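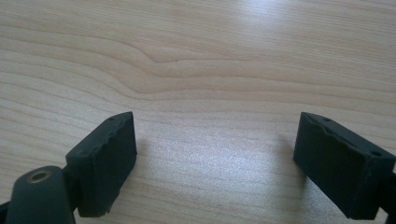
机の木目と、小さい黒い点

二月になってから、家で机に向かう時間が長くなりました。外は寒いですし、日が短いですから、夕方になるともう出かけたくありません。それで今日は、机のことを書きたいと思います。前から書きたかったのですが、机について何を書けばいいか、よくわかりませんでした。

この机は、前に住んでいた人から3千円で譲ってもらいました。私は今の部屋に引っ越したとき、家具をほとんど持っていませんでした。最初の二週間は、段ボール箱の上でご飯を食べて、段ボール箱の上で手紙を書きました。箱は真ん中がだんだんへこみますから、字もへこみます。ですから机が来た日は、本当にうれしかったです。

色は明るくて、クリーム色に近いベージュです。最初は、もっと濃い茶色の机がほしいと思っていました。イスタンブールのクルトゥルシュ(Kurtuluş)という町に少しの間住んでいたとき、大家さんの家に濃い色の重い机があって、私はずっとそれにあこがれていたのです。でも今の部屋は窓が小さいので、濃い色だったら、もっと暗く見えたかもしれません。今はこの色でよかったと思っています。

木目という言葉は、日本語を勉強し始めてから、かなり後で覚えました。「もくめ」と読みます。「木の目」と書くのが面白いと思いました。木に目があって、こちらを見ているようです。台湾の言葉では木紋と言いますから、目ではなくて模様のほうです。友だちのChia-hao Panにこの話をしたら、「目のほうが少しこわい」と言われました。私はこわくないです。

細い線がたくさん並んでいて、だいたい横の方向に流れています。その中に一つ、線が集まって大きく曲がっている場所があります。下へ沈んで、それから右のほうへ上がっていきます。私はそこを「川の曲がり」と心の中で呼んでいます。仕事で考えが進まないとき、ペンを持ったままそこを見ています。五分くらい見ていることもあります。仕事は進みませんが、気持ちは少し静かになります。

川の曲がりの近くに、とても小さい黒い点があります。最初にこれを見つけたとき、ごみだと思いました。指でこすりました。取れませんでした。次に濡らした布でふきました。取れませんでした。爪でさわっても同じでした。インクかもしれませんし、もともと木にあったものかもしれません。前の人に聞いてみようと思いましたが、点一つのためにメールを書くのは変だと思って、やめました。

机の手入れについても少し書きます。私は詳しい人間ではありませんから、これは自分のやり方です。まず、上にある物を全部どかします。本、ノート、湯のみ、眼鏡、それから何のためにあるのかわからない紙です。次に、柔らかい布を水で濡らして、強くしぼります。この「強く」が大切だそうです。そして木目にそって、左から右へふきます。最後に乾いた布でもう一度ふきます。

前に一度、Briveoという名前のワックスを買いました。200ミリリットルの瓶で、においはいいのですが、塗りすぎて、机がしばらくべたべたしました。紙を置くと、紙がくっついて離れません。請求書の裏に机の跡がつきました。それからは使っていません。瓶はまだ棚にあります。たぶん、まだ半分以上残っています。捨てるのももったいないので、使い方を知っている方がいたら、教えてください。

机の表面には少しつやがあります。つやは光が当たるとよくわかって、白く光るところでは木目がほとんど見えなくなります。本を読むときには少しまぶしいです。カーテンを閉めればいいのですが、閉めると暗いです。椅子の場所を変えてみたり、机の向きを変えてみたりしましたが、まだちょうどいい答えがありません。今月はもう二回も動かしました。下の階の人に迷惑だったかもしれません。動かすときは、脚の下に古い靴下をはかせました。

実は、新しい机を買うことも考えました。12月に家具の店で、引き出しのついた机を見ました。幅が今の机より26センチも広くて、値段も思ったほど高くありませんでした。店の人も親切で、急がなくてもいいですよと言ってくれました。私は家に帰って、メジャーで部屋を測りました。置くことはできます。でも、置いたら押し入れの戸が開かなくなります。布団を出すたびに机を動かす生活は、私にはできません。

それに、引き出しがあったら、私はきっと何でも中に入れてしまいます。今の机には引き出しがないので、物は上に出ているか、別の場所にしまってあるか、どちらかです。片づけが下手な私には、このほうがわかりやすいです。

さっき温かいお茶をいれました。コースターを探したのですが見つからないので、今日は古い葉書を敷いています。明日、郵便局の帰りに百円ショップに寄って、コースターを見てこようと思います。コルクのものがあればいいのですが。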